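Last updated 6 February 2022.

# Sani: herbal supplement label records

Sani is a table of label text transcribed from herbal supplements sold over the counter in Illby and Pledbridge. It covers powders, capsules, teas and tinctures. Each row is one product label. The table records what labels say and makes no judgement on whether a remedy works.
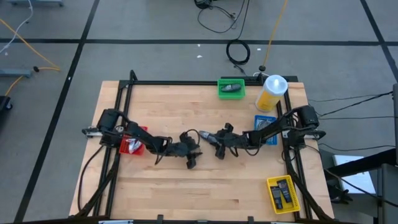 *Fig. 1. Butcher-block table with two black arms.*

## Contents

- `labels.csv`: 3,000 rows, one per label
- `plants.csv`: 166 plants, with botanical and common names
- `claims.csv`: health claims as worded on the label, sorted into 17 groups (sleep, digestion, joints and so on)

## Fields in `labels.csv`

| Field | Meaning |
|---|---|
| `label_id` | Row key |
| `plant_id` | Key into `plants.csv`; the main ingredient only |
| `part` | Root, leaf, seed, bark, flower or unstated |
| `form` | One of four values: powder, capsule, tea, tincture |
| `dose_text` | Daily amount, copied as printed |
| `warning_text` | Cautions, copied as printed; blank if none |

`dose_text` has not been converted. "One level teaspoon" and "5 g" are both left as found.

## Known problems

- Blends are filed under the first plant listed, so minor ingredients are under-counted.
- Common names overlap. Ginseng is split by species where the label gives one and marked `unspecified` where it does not.
- Tinctures seldom state the strength of the extract.
- Labels transcribed before September use the old claim groups. See `old_group` in `claims.csv`. 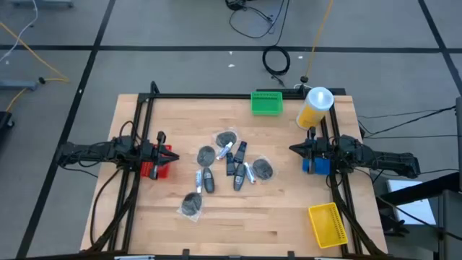
Photo: Starnavon

## Use

Suitable for work on labelling and plant naming. Not suitable for setting doses or checking for interactions with medicines. A blank `warning_text` does not mean that a product is safe in pregnancy or alongside prescribed drugs.

Corrections should quote the `label_id` and the full wording of the label.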